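Girthorpe craft room, walk-round and checklist
January 22, 2022

Right, I've done the whole lot this time, cupboards included, so get a cup of tea. Same list as October with my comments after each line. Sem Hoekstra has the paper copy if you want to scribble on it.

Door and way out
Opens fully, closes on its own: OK
Nothing stacked behind it: OK now (I moved two bags of felt and a folding chair, you know who you are!)
Exit sign lit: OK

Floor
Mats flat: one corner curling by the sink, taped down for now, wants replacing
Cables off the walkway: OK, but the long extension lead had been put away in a knot again and I spent ages on it

Sink and kettle corner
Tap drips: yes, still
Kettle lead and plug: OK
Hot water at the tap: 43 degrees on my thermometer, a bit warmer than in October and I'd like it brought down a touch before the little ones are back

Tables
Wobble test: pass on all of them, I leaned on every corner with my full weight
Edges and splinters: OK. I ran a cloth over the butcher-block top to see if it snagged and it didn't, lovely thing that it is. It'll want oiling before the spring though, and please can we use the proper stuff and not whatever is in the kitchen.
Tops clear at the end of a session: needs work

That last one is my main grumble, so bear with me. The wooden top is where everything ends up, and I don't mind that while people are busy at it, but tools and toys are getting mixed together and I'd like us to be stricter.

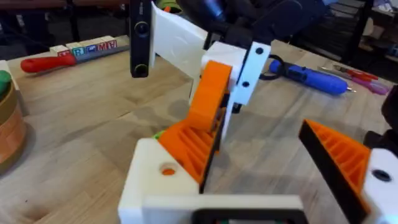

The red-handled tool is the sort of thing I mean. It's lying in front of the strip with the alphabet blocks on, and small hands go straight for the blocks, don't they? So from now on, tools go back on the rack before any blocks come out. The blocks themselves can stay lined up on their strip, I rather like them there.

Tools
Rack fixed to wall: OK, screws tightened
Handles sound: OK apart from one loose file, binned
Scissors counted back in: 39, and there should be 40. Have a look in your apron pockets, please!

First aid box
Plasters: low, I've put 6 in from my own bag to tide us over
Eye wash: in date
Accident book and pen: book yes, pen no (there's never a pen)

Still to do
Mat by the sink
Tap washer
Hot water turned down
Oil for the table
A pen, on a string this time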